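Chapter 11
Power at the Bench

Before you plug in a soldering iron, a lamp or a battery charger, you need to know what the power board on your bench can do and what it can't. Most people have used one for years without reading the rating printed on it. This chapter starts there, then moves on to cords, loads and the order in which to switch things off.

A power board does one simple job. It takes the supply from a single wall outlet and shares it among several sockets. It does not add any power. If the wall circuit can carry only so much current, plugging in a board with more sockets will not change that limit. The people at the Seltstead repair workshop learned this one Sunday in March, when a heater and a kettle on the same board shut down half the room. Their 400-watt heat gun had run from that board all winter with no trouble - it was the two large loads together that tripped the breaker.

Many boards have a master switch and an indicator light. Learn where both are before you start work. You should be able to reach the switch without leaning over a hot tool or a tangle of cords. 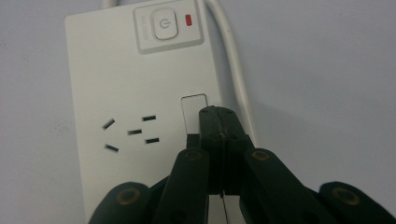 Figure 11.2 A power board with its power button, red indicator light and socket slots.

Socket slots differ from one country to another, and some boards are made to take more than one kind of plug. A plug should go in straight and sit firmly. If it wobbles, or if you have to force it, use a different socket and set the board aside for checking.

Sunita Mahmoud, who wrote the bench rules used at Seltstead, asks new members to look over the cord first, from the plug to the point where it enters the case. Feel for flat spots, cuts and stiff sections. Do this with the board unplugged.

Key terms in this chapter: load, rating, breaker, master switch, indicator light, ground.

11.1 Reading the Rating Label

Turn the board over. On most models the label is on the underside, and it gives the voltage and the highest current the board may carry.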